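Skekby & Kondthorpe Residents Board > Council & Elections > Library levy vote in May, who's for it?
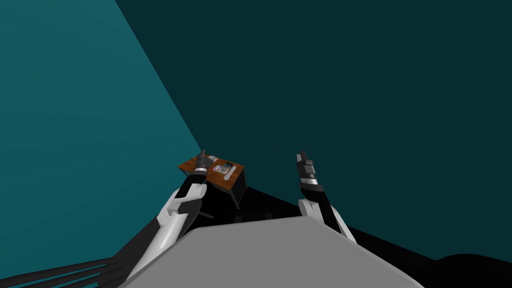
Re: Library levy vote in May

leidy_v
Mar 1, 2026
Right so the leaflet came through today. 52 quid a year on a band D for the new Kondthorpe library wing. Have read it twice, still can't see what Skekby gets. We lose the Tuesd... sorry the mobile van, and get a bus ride instead. Voting no unless someone talks me round.

karim.salem
It's 50 not 52. The extra two is the parish bit going up anyway, nothing to do with the levy. Page 3, small print.

leidy_v
Still fifty quid Karim

OldUldenRd
Voting yes. Roof's been leaking on the childrens section as long as I've had grandkids. You fix it now or pay double later.

Sheyla G
Roof isn't in it though!! Levy is for the WING. Roof comes out of repairs, and they spent the repairs money on the Ulden Road junction. I asked at the drop-in and got told "it's all one pot really". Is it? Then why are we voting on a separate pot?

OldUldenRd
Fair enough if true. Who told you that, an officer or a councillor?

Sheyla G
Officer I think. Had a lanyard.

fengying_w
I went through the accounts last night. Reserves are healthy enough to do the roof without any levy. Whether they will is another matter, same people said the pool would reopen. Link to the pdf is on the council site under Finance, then Older Documents, good luck finding it

taxed_enough
Every four years same lot get back in and every four years bills go up. People round here would vote for a wheelie bin if it had the right rosette on

K Parisi
Mod hat on: keep it to the levy please, party stuff goes in the other thread.

Mod hat off: I'm for it. Homework club was turning kids away last winter for want of chairs. My two walk there after school and it's the only warm place open till six.

karim.salem
Last by-election was decided by 11 votes so moaning on here is no use, turn up.

taxed_enough
331 people signed the petition against and it got "noted". Noted!

Sheyla G
I signed that. It was against closing the van tho, not against the levy. Different thing, don't lump us in.

taxed_enough
same difference

Sheyla G
It really isnt

leidy_v
Would vote yes tomorrow if they kept the van. Mum's in Karam Close, she can't do the hill let alone two buses.

fengying_w
Leidy put that in writing before the consultation shuts. They have to answer written ones, they don't have to answer us lot.

leidy_v
Where to? Leaflet only gives the web form and it times out on me

K Parisi
Paper forms on the desk at Kondthorpe library. Yes I know.

OldUldenRd
I'll pick up a handful, am there in the morning. PM me if you want one dropping round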